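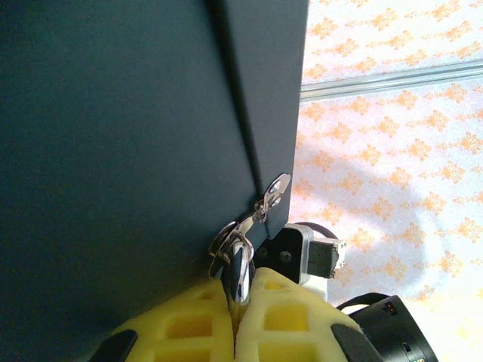
Nadby's lost key box is full again

The shared tool library in Nadby closed its counter for most of Wednesday so that the keys could be sorted out. The keys in question open its lockable boxes, or are believed to, or once did.

The library lends out drills, tile cutters, wallpaper tables and one very popular carpet cleaner to anyone in town with a membership card. A good share of this goes out in metal boxes with a small lock on the side. Each box is supposed to leave with one key and come back with one key. According to the library's own stock sheet, it owns 854 lockable boxes, cash tins, cabinets and drawers, counting the ones in the basement. The number of keys has been harder to pin down.

Until this week, stray keys lived in a cookie tin behind the counter. Members who brought back a box without its key were asked to look through the tin and see if anything fit. Members who found a key in a coat pocket in March were asked to drop it in. The system ran this way for years and produced a very heavy cookie tin.

The trouble came to a head over the summer, when a box of router bits was returned locked, with its key inside. The spare was in a cabinet. The cabinet was also locked, and its key was in the tin, along with everyone else's. Getting into the router bits took 25 minutes and tied up a line of people who only wanted a ladder.

So on Wednesday the tin was tipped out onto a table and the sorting began. The method was simple and slow. A key was tried in a lock. If it turned, it got a ring and a numbered tag, and the number was written on the underside of the box in paint pen. If it didn't turn, it was tried in the next one. Keys that were plainly for bicycles, mailboxes or suitcases went into a bowl. By lunchtime the bowl was winning.

The library has four brands of small lock in circulation, and the most common by some distance is the kind fitted to Skuvier boxes, bought in bulk when a hardware store on the edge of town closed down. These have a habit of accepting one another's keys up to a point. The key goes in, moves a little, raises everyone's hopes and stops. A sign over the sorting table asked helpers not to force it. A second sign, in larger letters, went up after the first hour.

One of the older cabinets gave up its secret early in the afternoon. It had not been opened since the library moved into the building, and there had been a fair amount of talk about what might be in it. It held a set of instructions for a pressure washer the library no longer owns, and almost 30 empty key rings.

The rings, at least, were useful.

By closing time all of the boxes on the front shelves had a matching key, and so did most of the drawers under the counter. The basement will have to wait. It contains the larger cabinets, and a row of tins that arrived with a donation from a sewing group called Crăciun, which folded some time ago and left no notes. The tins rattle. They are thought to hold buttons, although a few people are holding out for something better.

From now on, each key will stay on its ring and the ring will be checked at the counter, both going out and coming in. The spares will hang on a board by the office door, in number order, with a hook for each one. A lost key will cost the borrower a replacement fee of 4 dollars. The library admits this is less than a locksmith would charge and also less than a sandwich from the café next door, but feels it sends a message.

Members with strong views about the fee are welcome to raise them at the next open meeting in November. Last year's meeting was devoted to the carpet cleaner and ran well past its time, so early arrival is advised. Bring a cushion – the good chairs are out on loan.

The cookie tin has been retired and is now available to borrow. It has a tag, a number and no lock.

Anyone in Nadby who still has a library key at home is asked to bring it in during regular hours, no questions asked. Small silver-colored keys are of particular interest. Check the junk drawer, the glove compartment and the bottom of any bag you have used for carrying paint. If you aren't sure whether it's one of ours, bring it anyway and it can be tried on the spot. It won't be refused, unless it belongs to a car.

The bowl of unclaimed keys is on the windowsill by the entrance. It includes a luggage key with a blue plastic cap, several radiator keys, and one long brass key stamped "Niltotora" that fits nothing in the building and has been tried in everything, including the vending machine. Its owner can collect it by describing what it opens. The staff would very much like to hear.

The counter is open as normal for the rest of the week. Boxes with tags can be borrowed right away, and boxes without tags can be admired through the basement door, which was left unlocked on purpose.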